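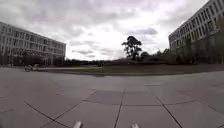

The plaza between the two blocks, as our robot sees it. Credit: Trutari

Trutari starts campus driving sessions for Prenero

I'm Nayeli Rosales and I look after field work at Trutari, so I get to share the good bit — we're out of the lab! From January our small robot is going outdoors to gather examples for Prenero, the learning system we're building to help machines find their own way across open ground.

The idea is simple enough. One of us steers with a handset, the robot records what its camera sees along with every turn we make, and Prenero learns from the pairs. Paving, kerbs, grass, a parked bike, grey skies: we want the lot, and in all sorts of light.

We've planned 99 drives over six routes, in sessions that finish by 4 pm. Teodor Radu is doing most of the steering (he's far smoother than me) and Murdo Niven checks each recording before it goes into the training set. Drives with a muddled start or a dropped signal get done again.

"I'd take a dull, steady drive over a clever one any day," says Teodor. "If I wobble, Prenero learns to wobble."

If you meet us out and about, do say hello, and please walk wherever you were going to walk anyway — we'll steer round you.

Press contact: Ruairi Haldane, Trutari press desk. Interviews can be arranged from 8 am.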